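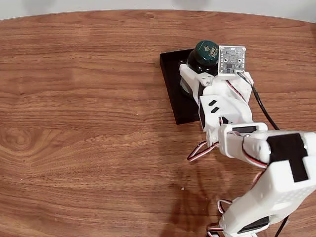
Arm 2 at the jar, tray task, gripper board fitted.

To: Stockdale Robotics Club list
Subject: Re: [arm-build] Jar task: dropped steps and wrist wiring

Replying to the list as two other pairs have asked the same thing off it. My answers are under each point.

> We have recorded 26 runs of the jar task on arm 2 and the log has gaps
> in it. Joint 5 is the worst. It reads fine for a while, then repeats the
> same value for up to half a second and jumps. Joints 1 to 3 are clean.

Joint 5 is the wrist. The gaps are a wiring fault until you can show otherwise. The servo lead comes out in a loop at the left of the wrist and hangs there. With the arm stretched out over the table the loop has some slack. With the arm folded back it has very little, and the plug takes the pull. Move the arm to the folded pose by hand with the power off and look at the plug. If it tilts in the socket, refit the lead with more slack on the wrist side and tie it to the bracket, not to the next link.

Check that the screws on the white bracket below the board are tight while you are there. Use the hand driver. The holes are printed and will strip.

> Should we drop the bad runs or fill the gaps in?

Drop them. Do not fill gaps in joint data for this task. The approach to the lid is the part with the fastest wrist movement, and a straight line through it will be wrong. Keep the raw files in the Clornau folder under "rejected" with the run number, so that the numbering stays intact. Run 107 on arm 1 was deleted outright in July and the index has been out by one ever since.

> Baud rate is as supplied. Is it worth changing the loop rate?

No. Leave the loop rate alone until the lead is fixed. If you change both you will not know which one did it.

> The gripper closes on the jar but the position error stays at 184 counts
> and the servo gets warm. Is that a fault?

No. The target is set past the surface of the glass, so the finger never reaches it and the error stays. Set the closed target nearer to the contact position and lower the torque limit. Start with an error of half what you have now. If the jar slips when lifted, go up in small steps. Do not leave the gripper closed between runs.

> Can we use the Nandia config on arm 2?

Only the joint limits. The Nandia arm has a different zero on joint 4, and loading the whole file will drive the forearm into the table. Copy the limits by hand, then run the Jornus check script with the arm clear of the tray.

Two further items for everyone on this task:

1. Tray position. Mark two corners with tape before the first run and put the tray back to the marks after each one. Write the tray angle in the notes field.

2. File length. The logger stops at 4000 rows and gives no warning. If a run is going to be longer, split it at the point where the gripper opens.

Please post the result of the plug check to the list before recording any more on arm 2.

-- 
Stockdale Robotics Club, arm-build list
To leave the list, send a blank message with "unsubscribe" as the subject.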